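Research Dietitian, Part-Time (Fixed Term)
Belay Nutrition Study, Nosberg

Posted July 17, 2025
Shares 60 | Comments 0

The Belay Nutrition Study measures vegetable intake in children ages three to six. The study recruits through clinics and preschools in Nosberg and Iltlow and will enroll 210 families. We are hiring one research dietitian to run intake interviews and code food records.

Duties
- Conduct 24-hour dietary recall interviews with parents, by phone and in person.
- Code food records in the study database and resolve portion-size queries.
- Lead short food-recognition sessions with children.
- Report missing data to the study manager, Abena Zakaria, each week.

Requirements
- Registered dietitian, or eligible to register by the start date.
- One year of experience with dietary recall or food-frequency methods.
- Working knowledge of spreadsheets. Training in the coding software is provided.
- Valid driver's license. Travel between sites is around 200 miles a month, paid at the standard rate.

Spanish or Amharic is an advantage.

Terms
The post is 20 hours a week and ends in May. Work is based at the Iltlow office, Room 554. Some evening interviews are required.

To apply, send a resume and a one-page cover letter to Samuele Amato, Belay Nutrition Study. Applications without a cover letter will not be reviewed. Questions about the coding protocol should go to Lemlem Gebremichael.
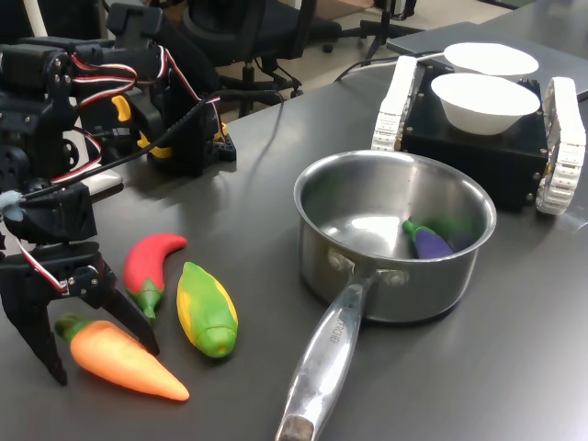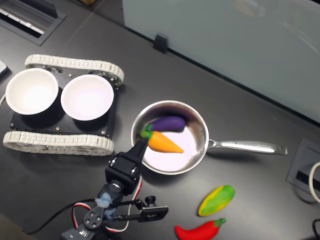 First photo: toy chili pepper and toy corn. Second photo: white bowls and a steel saucepan.

Shares 60 | Comments 0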